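Fliltus puts a robot arm on the phone bench

I finally got my visit to the Fliltus workshop in Mallby, after promising two of you in the comments that I'd go before summer (sorry, it took a cancelled dentist appointment to free up the morning). If you've sold an old phone through one of those prepaid envelopes at the Riltberg mall, it probably ended up in this building. Fliltus checks used phones, wipes them, fixes what's worth fixing and sells them on, and since January part of the checking has been done by a robot arm.

The company has 20 people on the payroll in Mallby. Before the arm came, two of them spent whole shifts on what everybody in there calls plug duty. You pick up a phone, plug in a cable, wait for it to start, see that the screen comes up properly, write down the result, unplug, next phone. On a normal day that was 148 phones, and Borghild Fagerlund did plug duty for long enough that she had her own wrist brace hanging on a hook by the sink. She's now in charge of the arm, and the hook has a coat on it.

I'd pictured something huge in a yellow cage, to be honest with you. It's a bench! A wooden tabletop, some rails, an arm with a black gripper, and cables going every which way. Borghild gives each phone a glance for cracks and bulges first (a swollen battery never goes near the machine, that's a firm rule), and then it's the arm's turn to handle the phone while the cable is in and the start-up screen is checked. Each phone gets 60 seconds to show something on the display. If it doesn't, it goes into the "ask Halvard" tray.

I got there while a Galaxy S25 Ultra was up, standing on its edge with the cable in and its name on the screen, and I stood there watching like a kid at an aquarium. 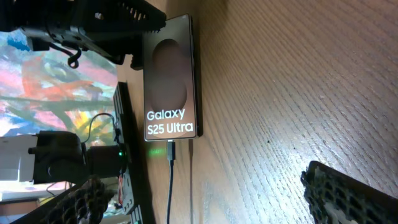 What the staff say

Halvard Løken repairs the phones that don't pass, and he was the one who didn't want the arm at all. He told me so before I'd even got my jacket off. His worry was jobs, and he brought it up at every meeting last fall until management put it in writing that no one would be let go over it this year. That letter is taped up in the break room, slightly coffee-stained. I asked what happens after this year and he just shrugged and said he'd be asking the same thing, loudly.

His own day has changed more than he'd guessed. The arm keeps a steady pace, so the problem phones come to him in a trickle all day long, where before he'd get a big pile right after lunch. He likes the trickle. What he doesn't like is that he used to get a quick word with each pile ("this one feels loose in the port, this one smells funny") and now he gets a line in a spreadsheet. So Borghild has started sticking handwritten notes on the odd ones, which both of them swear is faster than typing.

Both of the plug duty people are still there. Borghild got a training week over in Aasen and a small raise with it. The other one moved to the packing room and told me, quite cheerfully, that she misses sitting down.

Where it still goes wrong

Plenty of places! Cases are a pain. People send their phones in with the case on, and some are so slippery or so thick that the arm needs help, so now all cases come off at intake, and that's an extra job for someone. Lint in the charging port is another. A person can feel that the plug isn't going all the way in and reach for a toothpick. The arm stops and waits, and Borghild comes over with the toothpick.

When I asked how often she has to step in, she pulled up last month's list and read off 92 stops. She thought that was pretty good. Halvard, from across the room, thought it was a lot. I'll let you pick a side.

There's also the noise. It isn't loud, more of a whirring that starts and stops, but the radio used to be on in that room and now it's usually off, as Borghild wants to hear when the arm has halted. A small thing, and three separate people mentioned it to me. The plan is to get a light put up on the wall so she can see a stop from the far end of the room, and then the radio can come back.

What's next

Fliltus wants a second arm for tablets, but there's no order in yet and the staff have asked to see the numbers for a full half year first. Prices for people selling their phones stay the same for now. What should change is the wait: the firm says it wants to get payments out a day sooner once the bench has settled in.

If you've got an envelope ready to go, please take the case off. Borghild asked me to put that in, twice.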